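Homework Hour at the Trillthorpe Library

Last updated: August
Posted in August by Kwok

I've been meaning to write this one all summer, and then the summer went ahead and ended without asking me. So I have my coffee, and the house is quiet, and I want to tell you how our after-school homework hour got going before the new school year sweeps us all up again.

It began with 20 kids and one long table in the back room of the library (the building dates from 1846 and the radiators sound like it). I thought we would do fractions and spelling. We did, some days! But mostly the kids wanted to talk – about a grandmother moving in, about who was sitting with whom at lunch, about being the only one in class who still didn't get long division and being too embarrassed to say so. 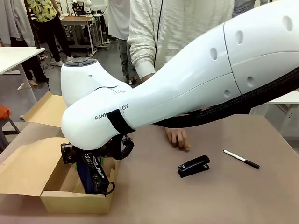
What I learned from the quiet ones

There was one boy who didn't say a word to me until spring. He came every time, sat at the far end and did his reading. Then one afternoon he slid his notebook over and asked if a story could start in the middle. I told him of course it could, and he wrote four pages before his ride came. I went home and cried a little, the good kind.

We had 40 kids signed up by the end of the year, and a small grant of $1000 from Prusero that went to snacks, pencils and a set of chapter books. Furnico let us have four secondhand chairs, too, and they are already the favorites.

If you're thinking of starting a group like this, please do. You don't need a fancy plan. Bring crackers, learn how to say every name properly, and let the first ten minutes be noisy.

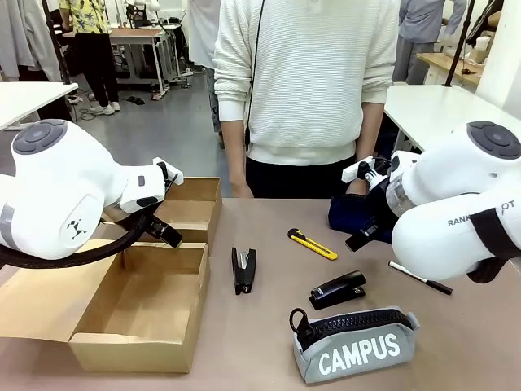 Two robot arms and an open cardboard box

We start up again at 3:30, same room, same door on the side.

Shares: 20 | Comments: 4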